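Reheating Steamed Buns in an Electric Steamer

Household Guidance, Kitchen Series, Sheet 11
Prepared by Volodymyr Stelmakh for the Plullholm Home Service

Filled buns that have been cooked and chilled may be returned to serving condition in an electric steamer. A microwave oven tends to toughen the dough and is not recommended for this purpose.

Before starting

Place the steamer on a level table with clear space on both sides. Lay the lid flat to one side and set the plate of buns on the other, so that neither has to be carried across the hot pot. Fill the base with 700 ml of cold water. The water must not reach the perforated tray.

Loading the basket

Set the first bun toward the back and work forward. Leave a gap the width of a finger between buns, and keep them clear of the metal wall. Buns swell as they heat and will tear if they touch. Handle each one by its sides; the pleated top is easily crushed. Small buns of 50 g or less may be placed slightly closer together.
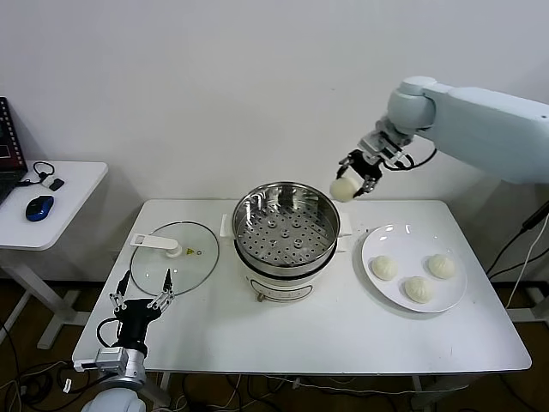
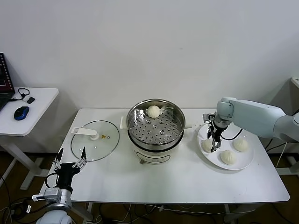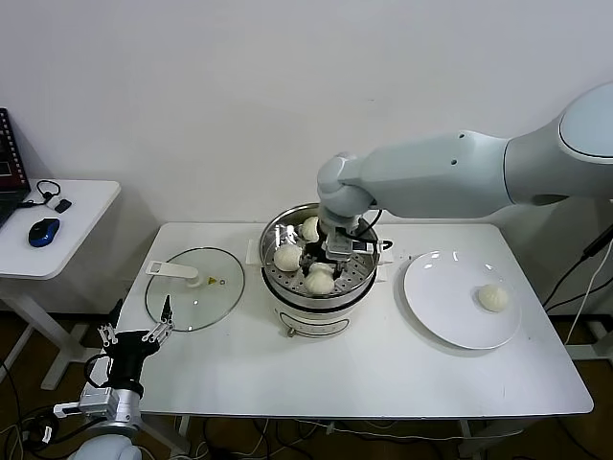
Steamer in the middle of the table, glass lid laid flat on the left, plate of buns on the right.

Steaming

Fit the lid and turn the control knob to the desired setting. Allow 11 minutes from the time steam first appears for buns taken from the refrigerator. Do not lift the lid during this period. Where a second batch is to follow, add 200 ml of water before loading it.

When the time is up, switch off and wait two minutes. Raise the lid by its handle with the far edge first, directing the steam away from the face. Drops that fall from the glass will leave wet patches on the dough.

Cleaning

Unplug the unit and let it cool fully. Wash the basket and tray in warm soapy water, using a soft brush on the holes. Wipe the base with a damp cloth only. Warning stickers on the lid should be left in place and should not be scrubbed.

Revised 18/02/2020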